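Open day at the Vatwood bindery

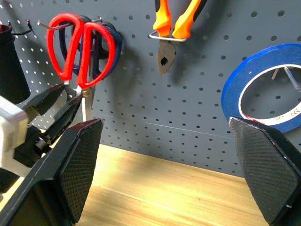 I finally made it to the Vatwood open day, and what a treat it was! The bindery sits behind the old Carbone mill, up a lane I walked past twice, and Osvaldo Benedetti was already sewing a ledger when our group squeezed in. He has been repairing parish books for 40 years and still gets excited about a good endpaper (so do I now). I loved how plain the tools were, right down to the scissors with red handles hanging from a hook on the gray pegboard. After that came paste, which Osvaldo mixes by eye, and a long happy detour into goatskin.

Upstairs, Leonardo Galli let us try marbling. My first 2 sheets were pure mud, the third I'm framing! Tickets are 20 dollars with coffee, and the next open day is in February. Wear old shoes, and leave time for the paper store next door.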